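Flower table check, Wihongi room
Checked by Adanech Wolde, July, shortly before 2 p.m.

1. Floor around the table clear to walk on – NEEDS ATTENTION. Please mind the coiled cables by the desks, and I know how bags wander.

2. Table top free of chips and splinters – OK. I ran my hand along all the wooden strips and it came away happy.

3. Glass vases sound at rim and base – OK, and they really are lovely things. Do run a fingertip (gently!) around each neck before you fill it with stems.

4. Vases kept back from the table edge – NEEDS ATTENTION. Anything lying on its side can roll, so stand it up or move it well in.

5. Artificial stems, no bare wire at the cut ends – OK for the roses and tulips. Doğukan Uçar has promised to go through the rest of the box, all 24 stems, and tape what needs taping.

6. Loose petals and leaves swept up – to be done at closing, with my thanks to whoever holds the broom.

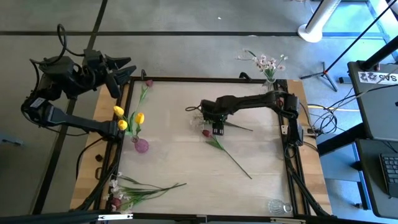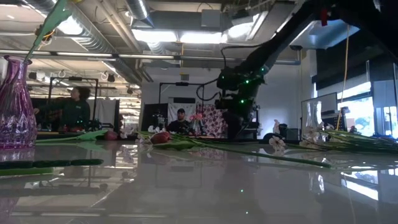

Items 3 to 5: vases and artificial flowers on the table.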